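7. Fault 3409: fingers move when you didn't ask them to

7.1 What happened

Fault 3409 appears on the Plolley pendant as "Grip state unknown". The wording is accurate and not much help. It means the controller and the Helix gripper disagree on where the fingers are, and neither is prepared to back down.

For a long while the accepted fix at Zorkbridge was to press Clear until the message went away. Harish Pinto did this on February 11, 2021, with his left hand on the pendant and his right hand reaching for a stuck object. The message went away. The gripper then finished the close command it had been holding in memory since before the stop. Harish kept all his fingers and got an impressive purple thumbnail, and we got this section of the manual.

CAUTION: Clearing 3409 does not delete the queued command. The gripper will carry it out as soon as the fault is gone, at full closing speed. Hands, sleeves and lanyards stay out of the work area until step 9 is complete.

7.2 Before you start

You will need the pendant, the keyswitch key, the flat release tool (red handle, lives on the hook beside the cabinet, is usually in somebody's pocket) and the fault log. If the release tool is missing, go and find it. A butter knife from the kitchen has been tried, and the gouges are still on the spare gripper.

7.3 Clearing the fault

1. Press the emergency stop. Yes, even though the arm has already stopped. A faulted arm is only waiting.

2. Turn the keyswitch to OFF, take the key out and put it in your pocket. Leaving it in the switch "just for a sec" counts as not doing this step.

3. Wait for the gripper status light to go out. The drive holds its charge for 800 ms after power is removed, so the light is the thing to watch. Your sense of how long a second lasts is not.

4. If the gripper is holding something, support the object from underneath before you release it. Fit the flat release tool in the slot on the gripper body and turn it anticlockwise until the fingers move freely. Do not pull the fingers apart by hand. They will let you, and then you will be doing section 11, which is longer.

5. Check that nothing is wedged between the fingers and that both finger screws are snug. Look for tape residue. A sticky finger pad lags on opening, the controller loses patience, and you are back at 7.1.

6. Step clear of the table. Turn the key back to ON with the emergency stop still pressed in.

7. On the pendant, open Gripper > Queue > Flush. The count should drop to zero. If it doesn't, stop and call Jayanthi Kamath. She would much sooner be interrupted at lunch than fill out another incident form.

8. Release the emergency stop, then press Clear once. Pressing it repeatedly is how people come to miss the second message.

9. Set speed to 100 mm/s and run Home Gripper. The fingers should open fully, pause, and stay open. If they close first, press the stop and start over from step 2.

10. Write it in the log: the time, the object being gripped, and what the fingers did. "Fixed it" is not an entry, Mohandas.

7.4 Notes

The original Peng quick-start card tells you to press Clear first and flush the queue afterwards. It is in the wrong order for our firmware. Gwenllian Hughes has crossed it out on every copy she could find, but laminated ones keep surfacing. Put them in the recycling.

Fault 3409 is more common with objects that are wider at one end, or that shift on the tabletop as the fingers arrive. The fingers touch early, the position reading comes up short, and the argument begins. Before a session, check that the object width setting matches the part you intend to grip and was not left over from whatever the last person was doing.

Meenakshi Gowda's service schedule calls for a finger calibration every 1000 cycles. The counter is on the Maintenance page and does not reset itself. If it reads well past that number, do the calibration before you blame the controller.

Once the gripper has homed cleanly, leave the speed at 100 mm/s for the first approach and keep your thumb near the stop.
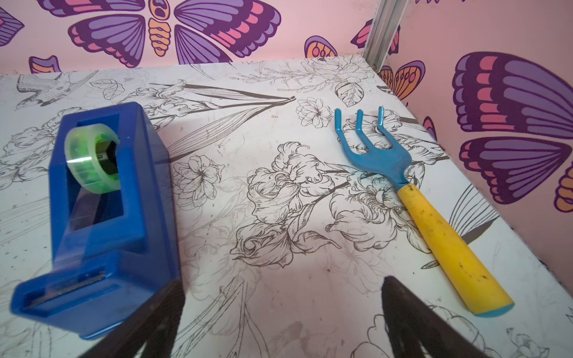 Return to normal speed only after a full grip and release with no message on the pendant. The next inspection of the release mechanism is due in May.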